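4.2 Account recovery on shared devices

Much of the earlier work on password habits treats the login page as the point of attack. Our interviews suggest that account recovery deserves the same attention. Of the 42 staff who took part, eight had reset a work password in the month before the study, and seven of those had done so through a personal email address that carried no second check of its own. Kang and Guo report a similar pattern among students who share a laptop at home.

The two portals we examined handle recovery differently. Tiveo sends a link that stays valid until it is used. Conent sends a short code that expires, and asks for the old password if the request comes from a new device. Staff found Conent more annoying, and several had written their recovery codes on paper kept in a desk drawer. One participant stored hers in the notes field of a shared calendar.

Remote operator consoles were included in the study as a third type of login. Operators at Hakanance sign in once at the beginning of a shift, and the session stays open until someone logs out.
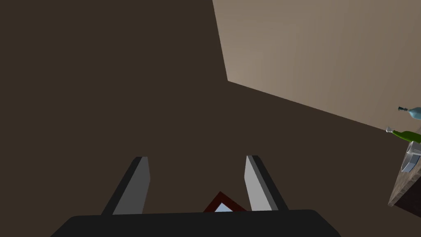 Figure 3. Simulated view with the gripper open and holding nothing.

Sessions left open in this way were the most common problem on the consoles. Operators said that logging out between tasks cost them time, and that colleagues routinely carried on under whichever name was already signed in. The audit log then attributes every action to the first person of the day. Nearly all of the console users knew this and did not regard it as a security matter.

We asked each group whether they would accept a hardware key in place of a code. Office staff were generally in favour, provided a spare was kept on site. Console operators were less certain, as keys would have to be passed along at the change of shift. Guidance on lost keys was missing from both portals at the time of the July review, and the Conent help page still directed users to a phone line that had been closed. Section 4.3 looks at how long recovery requests remained open.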